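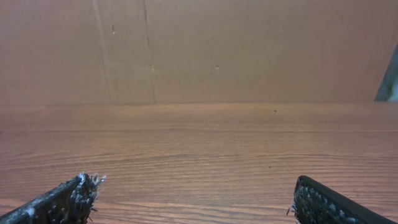 Black gripper fingers above a wooden tabletop

Guides > Handhelds > Totorine > Moving your saves

How to move your saved games to a new Totorine

By Kastriot Radulović

This guide covers moving saved games from one Totorine handheld to another. It applies to the original model and the Totorine 2. The menus have the same names on both, although the original keeps its storage options one level deeper.

There are two ways to do it. A direct transfer over Wi-Fi is simpler and keeps your play time and screenshots. A memory card copy works when the old unit won't connect to anything, but it only brings the saves themselves. Use the direct transfer if you can.

Before you start

You will need:
- both handhelds, updated to the latest system software
- both chargers, or one charger and a full battery in the other unit
- your account name and password
- a memory card, if you are using the second method

Check the system version under Settings > System > About on each handheld. If the numbers don't match, update the older one and let it restart. The transfer option stays gray until both are on the same version.

Open any game you care about on the old handheld, save manually, and quit to the home screen. Suspended games are left out of the transfer. If you put the handheld to sleep in the middle of a level, whatever you did after the last save stays behind on the old unit.

You don't have to install your games on the new handheld first. Saves sit in their own folder and get picked up when the game is downloaded later.

Method 1: Direct transfer

Plug in both handhelds and put them side by side. Connect them to the same Wi-Fi network. If your router shows two networks with similar names, make sure you pick the same one on each.

On the old handheld, go to Settings > Storage > Transfer and choose Send. On the original model this is Settings > Storage > Advanced > Transfer.

On the new handheld, sign in with the same account, go to the same screen, and choose Receive. A code appears. Type it on the old handheld and press Confirm.

Next you get a list of everything that can be sent. Saves are checked by default. Screenshots and video clips are not. Clips are by far the biggest files on most handhelds, so leave them off if you are short of time and copy them to a computer another day.

Press Start on the old handheld. With saves only, mine was done in 15 minutes, and that was a fairly full unit. The progress bar can sit still for a while near the end as the new handheld checks the files. Leave it alone. Pressing the power button at this point cancels the whole thing and you have to begin again from the code.

When both screens say Complete, pick Keep or Remove for the copies on the old unit. Choose Keep for now. You can erase them once you have tried the games.

Method 2: Memory card

Put the card in the old handheld. If it asks to format the card, copy anything you need off it first, as formatting wipes everything.

Go to Settings > Storage > Saved Data and choose Copy to Card. You can pick games one by one or use Select All. Wait for the message saying it is safe to remove the card, then take it out and put it in the new handheld.

On the new handheld, sign in, open the same menu, and choose Copy from Card. If a game already has a save on the new unit, you will be asked which to keep. Look at the date and play time next to each one before you answer. The newer date is not always the save you want — opening a game once on the new handheld can create an empty file dated today.

Games bought through the Gronow launcher

Gronow titles handle their saves separately and don't show up in either list. Open the launcher on the old handheld, go to your profile, and press Sync Now. Wait for the check mark beside each game. Then install the launcher on the new handheld, sign in, and press Sync Now there as well.

Some older Gronow games have no sync. They are marked Local Only in the library, and as far as I know there is no supported way to move them.

If something goes wrong

The new handheld can't find the old one. Turn off airplane mode on both and restart them. Guest networks often block devices from seeing each other, so switch to the main one.

The code is rejected. Codes expire. Back out of the Receive screen and open it again for a fresh one.

A game starts from the beginning. Check that you are signed in to the same user profile. Saves belong to the profile, and a handheld with two profiles will happily load the wrong one.

The game says the save is corrupted. Update the game first. A save made on a newer version often won't load on an older one. If it still fails, go back to the old handheld and send that one game again.

Your controller has lost its settings. Button layouts for the Kasside pad and other wireless controllers are stored on the handheld and don't transfer. Take a photo of the layout screen on the old unit and enter it again by hand. Ynyr Craddock has a separate guide to Kasside layouts in the controllers section.

Erasing the old handheld

Play for a few days before you do this. Then go to Settings > System > Reset and choose Erase Everything. Sign out of your account first, or the next owner will be asked for your password. Take out the memory card too.

Contact Flerkcombe | © Flerkcombe Guides | Back to top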